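July, bench notes, cardboard

Started just after 2 pm, stopped when the light went. Writing this up the same evening while I still remember which box did what.

So the question I came in with: can we get the printed and scuffed outer layer off used shipping boxes cleanly enough that the middle is worth keeping for the Tapley panels? Anas Fahmy has been saying yes for weeks and I have been saying probably not, and I would like it on record that I am coming around, and fast. This stuff is beautiful once you get under the skin! The color goes warmer and the ribs start to show through, and you get these soft torn edges like a map of somewhere.

What I tried, in order.

Dry peel from a corner. Score a short line with the box cutter, get a fingernail under, pull low and slow, almost flat against the board. Pulling up is a disaster, it takes the ribs with it. Pulling low gives long strips on a good box and confetti on a bad one. Most of our boxes are bad ones. The Stosten boxes peel best by a mile, I think the paper is thicker. The ones from Sudgate are thin and stubborn and come away in flecks the size of a fingernail.

Damp sponge first. Works almost too well. The layer slides off in a sheet after a few minutes, but the board goes soft and then dries with a curl. I put one under the heavy books and will check it tomorrow. If it comes out flat I may have to eat my words about water.

Hair dryer on the tape. Good for the old yellowed tape, not much use on the clear kind, which just gets gummy and smears. For the clear tape I am better off leaving it until last and cutting a long sliver out on either side of the seam. You lose a finger's width of board and save yourself a quarter hour of swearing.

Weights. I got the kitchen scale out for two boxes only, same size, one peeled dry and one left alone. Untouched 531 g, peeled 500 g. I expected a much bigger gap considering the mess. All that fluff and it barely weighs anything. Anas wants these numbers for the Jultaletti mockup because the hanging wire is thin, so, Anas, there you go, peeling does not buy you much on weight. It is all about the surface.

Technique notes for whoever does the next batch:

Flatten the box completely before you touch the surface. I tried peeling one still standing and it buckled under my hand.

Spread your free hand wide and press near where you are working. If the board can shift at all the tear wanders off wherever it likes.

Stay off the center line where the flaps meet until the rest is done. The crease is the weakest part and once it opens up you are holding two pieces.

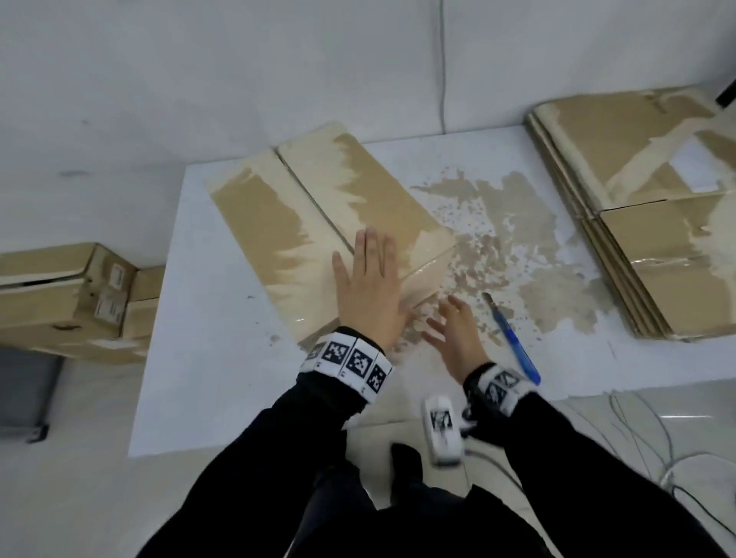

The scraps get everywhere, and I went back and forth on whether to keep sweeping as I go. In the end I prefer letting them build up and clearing once per box, otherwise you spend the afternoon with a brush in your hand. Put the cutter down somewhere you can see it, though. Blade in between strokes, please, me included. I reached for a strip without looking at one point and gave myself a fright.

Do keep the scraps! Rüdiger Rieger soaked a handful of mine in a yogurt tub over lunch and pressed them through the old window screen, and he has a little sheet of paper drying on the sill that is honestly lovely, lumpy and oatmeal colored with darker threads in it. He wants a full bag for a proper go with the blender. I said he could have all of them.

Labels: leave the shipping labels on until the very end. They pull up a neat rectangle with crisp edges and I like how that looks against the ragged parts. If there is an address on it, cover it with a marker or peel it, your choice.

Stacking: peeled side against peeled side, otherwise the stray tape grabs the fresh surface of the one above and you tear a piece you were proud of. Learned that with the nicest Stosten board of the day. I have saved it anyway, the scar is kind of great.

Still to find out:
Does the damp one dry flat under the books?
Will thinned white glue stop the peeled surface from shedding, or does it go shiny? Try it on a Sudgate offcut first.
Is there any way to tell a good peeler before cutting? Anas says flick it and listen. I flicked a lot of boxes and heard cardboard.
A wider scraper. The one in the drawer has a nick in it.

Hands are dry as chalk, bring cream.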